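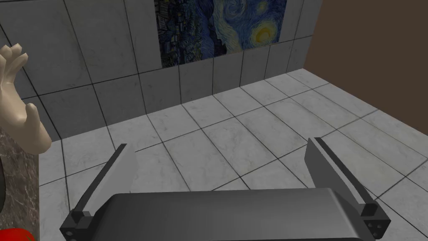
Simulated gripper trials to get their own reporting rules

Jul 28, 2023

Developers who test robot grippers in simulation will be asked to report their results separately from physical trials under a code of practice released by Sanenex, the industry group for service robotics suppliers.

The voluntary code covers household and light commercial robots. It sets out what a test report should say about the virtual room, the gripper model, the lighting and the objects used, and how many runs were made before a result was recorded.

Under the main clause, a grasping task has to be run at least 3000 times in simulation before a success rate can be published. A further 300 runs on real hardware are needed before the same figure can appear in sales material. Where only simulated runs have been done, the report must say so on its first page.

Rosário Aguiar, who chaired the drafting group, said buyers had been getting reports that mixed the two kinds of testing.

"You would see one percentage and have no idea where it came from," Aguiar said. "We had a report with 1467 runs in it and it took two phone calls to find out that none of them were done on a real arm."

The code also deals with the look of simulated rooms. Floor and wall finishes, pictures and ornaments are to be listed, along with any change made to them between runs. Gripper fingers must be modelled with the same pad size and opening width as the product being sold. If a pad is changed, earlier results can't be carried over.

Gadow, which makes two-finger grippers, said it would follow the code from October. A spokesperson said the company already kept most of the records but would have to change how it labelled them.

Mao, a smaller supplier, supported the labelling rules but said the hardware requirement would be hard on firms that rent lab time. It has asked for a longer phase-in. Aguiar said the request would be looked at in the first review.

The code doesn't cover mobile bases, or robots that work in the same space as people. Those are dealt with in version 2, now being drafted with the test lab Ninalen.

Copies of the code and a blank report form are available from the Sanenex office at no charge. Comments are open to members and non-members.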